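Tips for collecting drives with a little outdoor robot

I've been logging practice runs for our rover's learning model at Storkent since October, and I've picked up a few habits worth sharing!

Wipe the lens before you leave the workshop (microfibre cloth, never your sleeve). Charge both batteries overnight. On big open concrete I pick one joint line and keep it centred the whole way, then do the next run a bit off to one side so the model sees some recovering too.

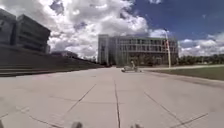

Keep your thumbs slow. Jerky steering gets learned just as happily as the good stuff, and I had to bin 50 of my first 292 runs for it. Jonatan Solberg taught me to stop for 3 seconds at the end of each one – makes trimming so much easier!

Label everything the same day, while you still remember which run was which.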